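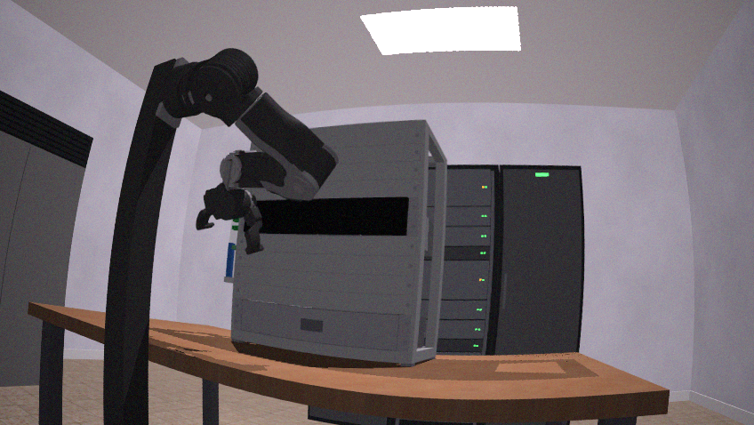 Render: Cavalcanti

The rear window on the driver's side of my Zumard went down in July and stayed there. It went down because I wanted to tell a man at the servo that his fuel cap was hanging off, which he knew, and which he told me he knew. Then I pressed the switch the other way and got a noise like someone eating cereal in the next room.

For anyone who has come to this blog through the tyre post and doesn't know the car, it's the wagon, the diesel, in the colour the brochure called Harbour and everybody else calls grey. I bought it second-hand, three years before Zumard stopped selling cars in Australia. The press release said the company was "reshaping its presence in the market". The presence has since been reshaped into one phone number and a web form. The dealer in Komcombe became a mattress shop. They kept the flagpoles.

I don't want to be unfair to the car. It has done everything I've asked of it apart from close its window. It tows, it fits a fridge if you lay the seats flat and stop caring about the roof lining, and it once drove back from the coast with a warning light on that the handbook describes only as "seek advice". I sought no advice. The light went out near Komcombe and hasn't been back.

But a window that won't close in July is a problem, even inland where it hardly rains, because it will rain that night. I did what people do, which is a garbage bag and a roll of packing tape. At 80 the bag sounds like a helicopter. At 100 it sounds like the helicopter has noticed you. I drove to work and home again at a speed that made friends of nobody on the Komcombe road, and that evening I took the door card off.

I've had door cards off before. There are two screws you can see, one behind the handle under a little cap that you will break, and then a ring of plastic clips that are meant to let go if you pull firmly. Eight let go. One stayed in the door and left its head behind, and another went off somewhere under the neighbour's ute. Behind the card is a sheet of sticky foam and behind the foam is the regulator, a grand name for a motor, a cable and some plastic. The plastic slider that grips the bottom of the glass had split in half. The motor was fine. The cable was fine. The glass was fine, if lower than I'd have liked. The whole business came down to a part the size of a matchbox.

You cannot buy the part the size of a matchbox. Zumard only ever supplied the regulator complete, with motor, cable, rails and a fresh set of the same sliders that split. I rang the phone number and got a very pleasant voice who asked for my VIN, read it back to me twice and told me the assembly was available from overseas for $1,557, not fitted. I asked whether that was for one window. It was for one window. I asked if there was a deposit and there was, and then a wait of 81 days, a figure I liked very much for its confidence. Eighty wouldn't do. By day 82 I'd be on my own.

I should say that I looked up what the car is worth, to put the quote in its place, and have decided not to tell my household.

So, the alternatives. If you own one of these you'll already know some of them, and you can skip to the bit about the drill.

The wreckers were my first go. There are two within driving distance. The nearer one had never had a Zumard in the yard and seemed happy about it. The further one had a wagon, same year, and said I was welcome to come and look. I drove out there with the bag flapping. It was the same model all right, and it had been hit so squarely in the driver's side rear door that I could have posted a letter through it. I bought the sun visor, since mine is droopy, and the little rubber mat from the cup holder. I still think that was a decent day out.

Next came the online listings. These are full of regulators for cars that aren't mine, sold by people who have ticked every box on the form to be safe. One of them fitted "all Zumard 4 door and most boat". I also learned that the front regulators are common, cheap and no use whatsoever, being a different shape, and that the rear passenger side one is a mirror image, so the slider faces the wrong way. A bloke on the owners' forum reckoned you could flip it. Another bloke on the same thread had flipped it and posted what he got, which was a window that went down when you pressed up and didn't go up when you pressed down. He sounded fairly cheerful about it. He'd lowered his standards along with the glass.

The owners' forum deserves its own post one day. It has 346 pages on what oil to use and it is still going. There's a pinned thread on windows that begins with someone asking my exact question, followed by someone telling them to use the search function. I used the search function. It found the pinned thread.

But on the second-last page of it there was a mention of Gristinitz, a small outfit that makes repair bits for orphan cars. No motors or panels, only the silly bits: sliders, clips, the tab that holds the glovebox shut, the cog in the mirror. Their website looks like it was built on a lunch break and the product names are all in lower case. "rear window slider zumard wagon RH pair." Fifty-six dollars, and I'll write it out like that because after $1,557 I felt it deserved the words. It was $56 posted. They arrived in a padded envelope with a sheet of instructions photocopied at a slight angle.

The new ones are metal where the old ones were plastic, and they're a bit chunkier. I was prepared to love them without question. The instructions wanted the regulator out of the door, and the regulator is held in with rivets. Zumard used bolts on the front doors and rivets on the back ones, and I'd like to have been in the room when that was settled. You drill the heads off. Drill slowly with a fresh bit, put an old towel in the bottom of the door to catch the swarf, and tape the glass up to the top of the frame before you start, with more tape than you think. I used some tape. The glass came down to meet me at 6.40 in the evening and stopped on my forearm, and a dog two streets away responded to what I said.

No damage to the glass. The arm went a nice Harbour.

Fitting the slider itself was ten minutes. Getting the cable back on its drum was an hour and a half, most of it spent holding tension with one hand and looking for the screwdriver in the other. I replaced the rivets with small bolts and nyloc nuts, which three people on the forum say is fine and one says will kill me. Clips for the door card came from the auto shop in town, universal, in a bag of twenty, so I now have enough spares to lose one under every ute in the street.

The window goes up. It goes up more slowly than the others and with a faint tick a bit past halfway, and I've found that if I don't have the radio off I can't hear it. I've done it maybe more often than a person needs to. It also goes down but I don't encourage that.

A few things for the next owner who lands here from a search at night with a bag on their door. The RH part is for the driver's side in this country, whatever the diagram says. Don't order the gasket kit, the old foam goes back on if you warm it with a hair dryer. Disconnect the battery or at least pull the fuse, since the switch is right there at knee height when you're sitting on the ground, and knees press things. If you get on to the phone number, they will post you the rear door diagram for free if you ask nicely, and it's the best thing they do.

I bought two pairs in the end. The passenger side has started making the cereal noise.

Next post will be the roof rails, if the end caps turn up. The tyre one has been updated too, as several of you wrote in about the pressures, and you were right and I had the front and back the wrong way round.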